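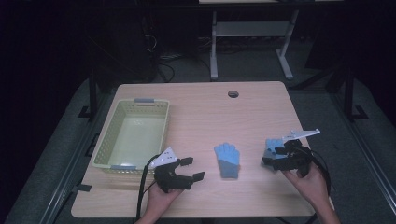
How Does a Recount Work?

Sometimes you hear on the news that the votes of an election must be counted again. This is called a recount. Maybe you think: did the people who counted the first time do a bad job? Usually no. Let us look at how it goes, with a small town called Nollent.

Two people wanted the same seat

In Nollent, the town council has 7 seats. Each seat belongs to one part of the town. In the part called Standeck, there were two candidates. A candidate is a person who asks the voters to choose him or her. One candidate was from the Bouzid Street group, which wanted a new bus line. The other was from the Rikia Park group, which wanted to keep the money for the park.

The voting was in December. In the evening the votes were counted, and the Rikia Park candidate had 2 votes more than the other one. This is a very small difference!

Who can ask for a recount?

Every country has its own rules, and often every state or region too. In some places the recount starts by itself when the difference is very small. In other places the candidate who lost must ask for it with a letter. In Nollent the candidate must ask, and there are 3 days to do it. If the letter comes on the fourth day, it is too late, even if the reason is good.

What happens to the ballots?

A ballot is the paper on which you mark your choice. After the first count, the ballots are not thrown away. They are put in boxes, the boxes are closed with a seal, and they go in a locked room. A seal is like a sticker that breaks when somebody opens the box. So before the recount begins, everybody looks at the seals first.

Then the counters take out the ballots and make piles, one pile for each candidate. There is also a pile for ballots which are hard to understand. For example, a voter made a mark between two names, or wrote a funny word on the paper. For each of these ballots, the election officials must decide if it is clear what the voter wanted. People from both sides may sit near and watch, but they may not touch the paper.

How long does it take?

In a big country it can take weeks. In Standeck it took 90 minutes. One ballot from the hard pile was accepted for the Bouzid Street candidate, so the difference became 1 vote. The winner stayed the same.

Can one vote really decide?

Yes, it can. It is rare, but in small elections it happens. And if both candidates have exactly the same number? Some places vote again. Some places pull a name out of a bowl, or throw a coin.

Words to remember

Candidate: a person who wants to be elected.
Ballot: the paper for voting.
Seal: it shows if a box was opened.
Recount: to count the votes again.

Page written in March 2021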